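Foro Balogh > Huerto y jardín > Injertos y esquejes

Tema: Esquejes de higuera, ¿agua o tierra?

tomasa_riego
Buenas. Corté esquejes de la higuera de mi suegro y los tengo en agua desde hace 21 días. Raíz, ninguna. Los paso ya a tierra o espero?? En casa dicen que me rinda.

Clirkow
A tierra. En agua sacan una raíz blanducha que luego se parte al trasplantar. Sustrato con perlita, mitad y mitad, y a la sombra.

higo_chumbo
No estoy de acuerdo. Yo siempre en agua, cambiándola cada dos días, y en junio ya están en maceta. Paciencia.

Clirkow
Cada dos días... quién tiene tiempo para eso. El año pasado puse 47 en tierra y perdí seis. Haz tú la cuenta.

tomasa_riego
Vale, vale, no os peleéis. ¿Hormonas sí o no? En el vivero me querían vender un bote de Griveo y no es barato.

Majdi Haddadin
Para higuera no hace falta, enraíza sola. Guárdate el dinero para un buen sustrato. Lo que sí importa es la madera: del año anterior, grosor de lápiz, y dos o tres nudos por lo menos. Si es verde se pudre.

higo_chumbo
En eso si coincido. Y el corte de abajo justo debajo de un nudo, que la gente corta por cualquier lado.

tomasa_riego
Pues los míos igual eran demasiado verdes, ahora que lo decís. Tengo que mirarlos esta tarde.

Majdi Haddadin
Madera marrón, con algún bulto en el costado, por ahí van los tiros:

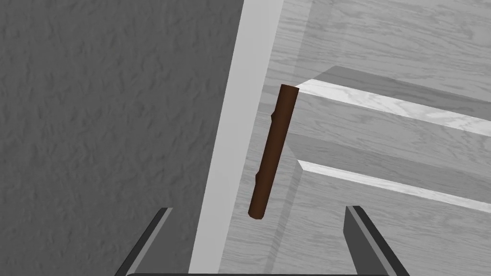 rosal_viejo
Yo discrepo con lo del grosor, los míos más gordos que un dedo han prendido igual. Tardan más, eso sí. Y lo de la perlita tampoco es sagrado, con arena de río va bien.

Clirkow
La arena de río se apelmaza, rosal. Ya lo hablamos en el hilo de las parras.

rosal_viejo
Se te apelmazará a ti, que riegas como si fuera arroz.

tomasa_riego
Bueno, decidido: la mitad a tierra y la otra mitad la dejo en agua. Ya contaré. ¿Los tapo con una bolsa o asi tal cual?

higo_chumbo
Bolsa con agujeros, y la abres un rato por la mañana. Si ves moho, fuera.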